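I get the same handful of emails every February, when people in Paltdale look at their spare room and decide this is the year. So I've finally put my answers in one spot. I'm one person who sells hand-dyed buttons and sewing notions out of a back bedroom, so please take all of it as one woman's opinion!

## How did you get started selling buttons, of all things?

My aunt, Young-sook Ham, closed her alterations shop and asked if I wanted "a few" buttons. It was 2,690 of them (she'd kept a tally in a notebook, bless her), mostly plain white shirt buttons, plus one coffee can of gorgeous glass ones I still can't bring myself to sell. I dyed a batch on the stove, took them to the Clirkimstead craft fair, and came home with an almost empty bag and purple thumbs.

## Do I need a whole room?

No! I worked off one end of the kitchen table for the first two years. What you do need is a surface you don't have to clear for dinner, and it took me far too long to figure that out. If you can get one table that stays set up overnight, you're in business.

## What color should I paint the walls?

White, white, white. I had a lovely sage green in there at first and every photo I took of a cream button came out looking a little seasick. Plain white walls and a pale work surface make color matching so much easier, and you can spot a dropped button on them too (unless it's a white one, in which case, good luck, I find those with my feet).

## How do you store small stuff?

Clear drawers, always. I tried cookie tins, I tried jars, I tried labeled envelopes in a shoebox, and every single time I ended up opening all of them to find the thing I wanted. If I can see into a drawer I'll put things back in it. If I can't, it turns into a junk drawer inside of a week.
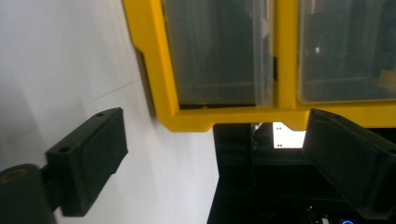
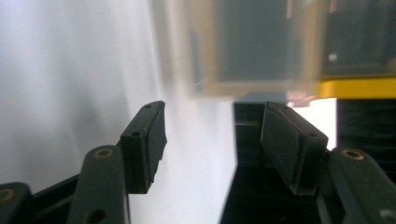
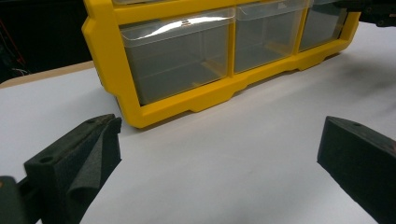 I sort by size first and color second, which some people think is backwards. But customers nearly always write to me with a size ("I lost one off my coat and it's this big") and then we haggle over the color. If you mostly sell for quilts or crafts, do it the other way around and ignore me.

One more thing on storage, and then I'll hush: leave a drawer or two with nothing in them. New stock always shows up on the day you're already behind on orders.

## Do you label everything?

I label sizes and that's it. I used to write down the dye recipe, the date and where the blanks came from, and the labels got so crowded I quit reading them. The recipes live in a notebook now. It's stained beyond belief, and I'd run back into a burning house for it.

## What dye do you use?

The ordinary kind for synthetics, from the grocery store. Test one button before you commit the batch, and please use a pot that's retired from soup! Real shell and wood take color differently from plastic, and some plastics won't take it at all. I have a sad little bag of those.

## How many should I bring to my first fair?

I'd pack 600, sewn onto cards in sets of 5 or 6. Loose buttons look wonderful in a bowl, and everybody runs their fingers through them and then wanders off to buy kettle corn. Carded sets sell. Bring a bowl anyway, though, it stops people in their tracks.

## Do you ever take custom orders?

Yes, but slowly. Mail me a scrap of the fabric, at least the size of a playing card, and I'll match it by daylight. I can't match from a phone picture. Man-sik Geum at the dry cleaner's on Pruitt Street will hold swatches for me if you're local and don't feel like buying a stamp.

## What if I'm missing just one button off something old?

Write to me anyway! Those are my favorite emails. I can't promise an exact match, but I can often get near enough that it'll pass on a cuff or at the bottom of a cardigan. A good trick is to move an original button up from the hem to the spot that shows, and sew the stand-in down where your shirt gets tucked in.

## Is there a minimum order?

One button. I do charge postage, and I know it feels silly to pay more for the envelope than for what's inside it, so lots of people toss in a spool of thread while they're at it.

## When do you ship?

I walk to the post office most mornings and I'm usually there by 10. Orders that come in overnight go out on that walk if the weather's decent, and on the next one if it isn't.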